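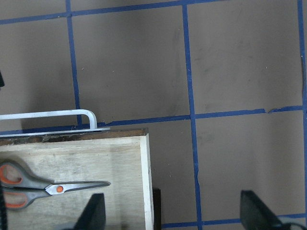
## The woman who tells actors where the sofa is

Sigrún Hauksdóttir has been a stage manager for 36 years and has taken a bow once, by accident, when a curtain went up early in Stururstead. She was holding a bucket. The local paper called it a bold choice.

We meet at the Kragh, Rindlow's only theater, where she is preparing a farce called *Fetine*. It has 7 doors, most of which will be slammed. She offers me coffee, warns me against the coffee, and pours herself some.

What does a stage manager do? She has been asked this at weddings for most of her adult life and has a few answers ready, depending on how much cake is left. "I used to say I run the show," she says. "Then people ask if I'm the director, and I have to say no, the director is the one who leaves after opening night."

The director of *Fetine* is Halvard Haugland, and they have worked together on three plays, two of which she speaks of warmly. He likes to change his mind. She likes to write down the time at which he did it. Her prompt book for the current show has a column for this, in pencil, and the column is full as far as the second act.

"Halvard will say, 'She always came in from the left,'" Hauksdóttir says, turning to a page near the front. "And I can tell him that she came in from the left for one afternoon in rehearsal, before lunch, and that he called it terrible."

Haugland, reached later by phone, said he had never called anything terrible. He then asked what she had written down.

Farce, she says, is the worst thing to manage and the best thing to watch. An actor in a tragedy can take an extra breath before dying and get a good review for it. In a farce the vicar has to be behind the door when it opens. During rehearsals there is no door, only a strip of tape on the floor, and she spends weeks telling grown adults that they have just walked through a wall.

"They apologize to me," she says. "I tell them to apologize to the wall."

She came to the work from accounting, and the habits stayed. She keeps spare shoelaces, spare reading glasses and a list of who is allergic to which makeup. She will not lend a pencil without taking something in return. On the day I visit, her desk drawer holds a set of car keys and one left shoe.

I ask if she ever wanted to act. She considers this longer than I expected. She did try it, she says, in school, as a tree with two lines. She knew everyone else's lines as well and supplied them whenever there was a pause, including one pause that was meant to be there.

"The teacher was very kind," she says. "She gave me a chair at the side and a copy of the script."

*Fetine* opens in May. The Kragh seats 80, or a few less if it rains, on account of the roof over row C. Hauksdóttir has a bucket for that too - a different one, she says. The first is in Stururstead, and she has written to ask for it back.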